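搜索 请输入关键词 搜本版 高级搜索

上夹爪之后叠衣组怎么排班,进来说说

针织老陈头
我们是做酒店和公寓洗涤的,顺带住家整理。9月1日起叠衣这块改了,每人两把手持夹爪,用夹爪叠,录下来给 Brunner 那边训练机器。文件上写“岗位优化”。组里在传年底要砍人。有没有别家先上过的,说说实际情况,急。

lunetti_二车间
Lunetti 这边去年11月上的。先说结论,没砍人,但是计件没了,改计时。手快的亏,手慢的赚。我属于亏的那拨。

棉花糖不甜
计时不挺好吗,腰都少疼点

lunetti_二车间
回楼上,原来我一天381件,现在用夹爪连一半都没有,钱是按时给,可加班单价也跟着降了呀。你算算。

叠被子的阿芬
我干住家整理的,在客户床上直接叠。毛衣最烦,罗纹的那种,夹爪一捏领口就跑,手一抹就平的事儿要捏好几回。发一张干活时候的,大家感受下。

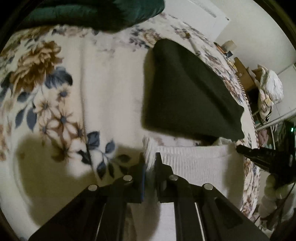
花床单上夹爪伸向白色针织衣(像是毛衣),旁边墨绿那块叠成了三角

针织老陈头
两边一起夹?单边行不行

叠被子的阿芬
小件单边凑合,毛衣我都两边。手腕酸,头一个礼拜筷子都拿不稳,后来好点。建议跟组长要轮换,我们是90分钟换一次岗，不换真顶不住

Rakmont下岗预备役
说句不好听的,你们这是自己教机器抢自己饭碗。现在录得越好,将来走得越快。我们 Rakmont 包装线就这么没的,先说辅助,后来线上就剩2个人看机器。

棉花糖不甜
包装线跟叠衣服能一样吗。纸箱子都一个样,衣服软的,早着呢

Rakmont下岗预备役
当年也有人跟我说早着呢。

zoia_t
我是 Zoia Tymoshchuk,在 Dostemach 做现场培训,中文打字慢请见谅。两边说的都见过。我们那里的情况:叠衣组没有减人,但是不再招新人了,走一个少一个。年纪大的同事转去做质检,看录像挑不合格的,有人喜欢,有人坐不住又回去叠。建议你们现在就问清楚三件事,工资怎么算,录不好重录的时间算不算工时,转岗有没有写进合同。

lunetti_二车间
重录这个太重要了!!我们一开始不算的,闹了2个月才算上,前面的也没补

针织老陈头
这个我还真没想到。明天开会我问。合同里就一句“配合设备升级”,这算写了还是没写?

zoia_t
我觉得不算。让他们写岗位名称和工资。

叠被子的阿芬
还有客户家里录像要客户签字的,别让你们自己去开口要,这活儿该公司干。我被骂过一回,冤死了

棉花糖不甜
我还是觉得楼上有人太悲观。我妈叠了二十多年,肩膀早废了,真有机器能叠她头一个鼓掌。

Rakmont下岗预备役
鼓掌归鼓掌,社保谁交

针织老陈头
别吵别吵,问完回来更新。另外谁有夹爪防滑套的渠道,原配的那个滑,汗一出就握不住

叠被子的阿芬
网球拍手胶缠两圈,几块钱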